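Nusrat Qureshi
Short thread on Donddale humbugs, which my nan bought every week and which have a longer history than I expected.

The first ones were boiled in a back kitchen in Coltbridge by a chemist called Thambiah. He sold them for coughs. They had so much aniseed in them that children wouldn't touch them.

His daughter halved the aniseed and added butter. Sales went up and the cough claim came off the tin.

By the time the works moved to Skoltham there were 172 people on the books, 80 of them in wrapping. Every sweet was twisted by hand until the machines came in one June.
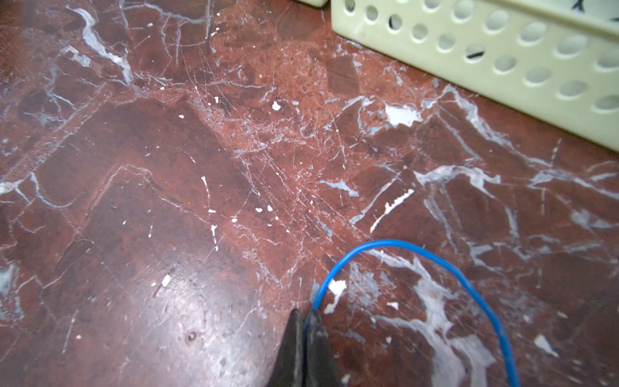

Red marble, white veins, plenty of fine scratches.

The sugar was boiled, poured out on a cold slab, then folded and pulled until the pale part turned white. The stripes were laid on last, before it was rolled and cut.

There were 18 flavours at the peak. Clove sold worst and stayed on the list longest, as the owner liked it.

The works has closed but the recipe was sold on. You can still get six of the flavours, in bags now. The mint is close to how I remember it. The pear is much sweeter.

If anyone has an old Donddale price list, I'd like to see it. I'm missing the wartime ones.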